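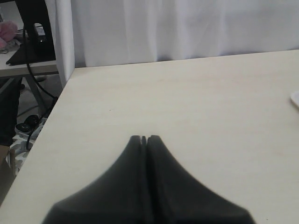
Figure 1. A pale cream-coloured tabletop. Surfaces of this kind came up again and again in the Bekholm interviews (see section 4.2).

4. What people told us about their tables

4.1 How the visits went

I should say something about the visits before I get to the findings, as the way we did them shaped what we heard. I went to 14 households in Bekholm and Plimel, all of which had bought or been given a kitchen table within the last few years, and I stayed for as long as people would have me. Usually that meant a cup of tea and then another cup of tea. I had a list of questions and I'm afraid I stuck to it rather badly. People wanted to tell me about their mothers' tables, the tables they had got rid of and were sorry about, and (in one memorable case) a table that had been sawn in half after a disagreement over a will. I let them talk, and most of the good material in this section comes from those wanderings.

Each household was also asked to keep a diary for 28 days, noting down what the table was used for apart from meals. The diaries vary a lot. One runs to several pages a day with little drawings in the margins, and 2 of them stop dead in the first week, so I've leaned on the interviews wherever the diary was thin.

4.2 Pale surfaces and the worry about marks

I had gone in expecting to hear about size, as the earlier writing on small kitchens is nearly all about size. What I heard about was colour! People with pale tables talked about marks before I'd even sat down. Tea rings, felt pens, turmeric, newsprint, the dye off a cheap napkin – everybody had a list, and everybody could point to the place where the worst one had been. One woman in Plimel told me she could date every stain on hers, and then she did, starting with a beetroot from the December after they moved in.

People with dark tables worried as well, only about different things. They talked about dust and crumbs and the smears you see when the sun comes in low. But they talked about these as a nuisance, something you wiped off and forgot, whereas the pale-table people talked about marks as something that had happened to the table and would stay with it.

I found it useful to borrow the Notudari distinction between "kept" and "used" furniture here, though I'd bend it a little. In the original version a piece is either one or the other. Our tables moved back and forth. A table would be kept (cloth on, mats out, children shouted at) until the first bad mark, then it would be used quite freely for a year or so, and then somebody would scrub it or oil it and the cloth would come out again. Four households described this whole round to me without being asked, and one of them was on the third go.

4.3 Cloths, mats and newspaper

Covering the table was the commonest answer to all this, and it was also what people argued about most. Oilcloth had its firm supporters, mainly for being easy to wipe, and its equally firm enemies, who said it felt sticky under the arms in summer. Newspaper was put down for messy jobs by nearly all the older people and by hardly any of the younger ones, who don't buy newspapers and said so.

I had wondered whether the covering was really for guests. The diaries suggest otherwise, at least in Bekholm, where several families took the cloth off when visitors came and put it back once they'd gone. We tried the same question in the smaller Yusuf survey and got a more mixed picture, which I come back to in section 5.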